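Chapter 6

Setting Standards for Everyday Tableware

Most households own plates, bowls and cups without giving much thought to how their sizes came to be fixed. A dinner plate fits the cupboard, the rack and the washing-up bowl, and is replaced by another of much the same kind. This chapter examines how such agreement arose among makers, sellers and buyers, and what happened in towns where it was slow to come.

The early potteries at Brarberg worked largely to local custom. A survey of the town's surviving order books lists 241 patterns of plate, many of them differing only in the depth of the rim. Shopkeepers in Bastmont, who bought from several kilns at once, complained that plates of the same name would not stack together. Breakages in transit were charged to the buyer, and disputes were frequent.

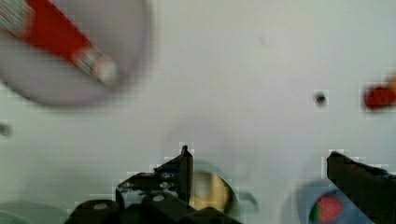

Figure 6.1 A round grey dish or plate on a pale tabletop, with a red object lying across it.

The first attempt at reform came from the trade itself. The Boyer pottery reduced its range to 28 shapes and published a price list showing the width of each. Its larger rival, Sestari, followed after one season, having found 3,000 unsold pieces in its warehouse — most of them in sizes no longer asked for. Smaller workshops were less willing to change. Of the 41 that were invited to adopt the Boyer sizes, fewer than half agreed.

Section 6.1 considers the costs of change for the small workshop. Section 6.2 turns to the buyer, and asks whether a narrower choice led to lower prices. Section 6.3 deals with glazes and colour, where agreement proved much harder to reach. Students should read the order book extracts at the end of the chapter before attempting the exercises.

Related chapters
Chapter 4 Weights, Measures and the Market Stall
Chapter 5 Packing and Carriage
Chapter 7 The Household Inventory
Chapter 9 Glass and Its Makers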